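Mon 25 August

Bank holiday so of course it rained till lunch. Quick one as I've got to be out the door by 11.

Finally did the Gotdale walk. Been meaning to since March. Bus to the bottom of the village, up past the chapel (1828 over the door, roof looks newer) and then just up. And up. Legs not what they were.

Bakari Mushi came along, brought one flask and no coat. Soaked by the second stile. He says the path used to go round the top of the quarry but it's been moved, and the map I had was no use at all - printed it off years ago, my own fault. We lost half an hour in a field of very intrested cows.

Views from the top: cloud. Ate our sandwiches behind a wall. Cheese and pickle, squashed.

Coming down was better. Sun came out, curlews going, could see right over to the resevoir. Missed the number 17 by a minute so we sat in the pub till the next one. Good chips. Dog asleep on my foot the whole time, not mine.

Boots are done for, left one has split along the side. Need new ones before the next walk - if anyone's got a pair they like for wide feet, let me know.
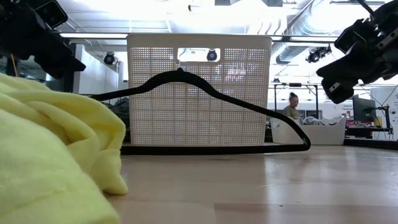 Next one is the long way round by the river, probably in a fortnight, and I'm bringing a proper map.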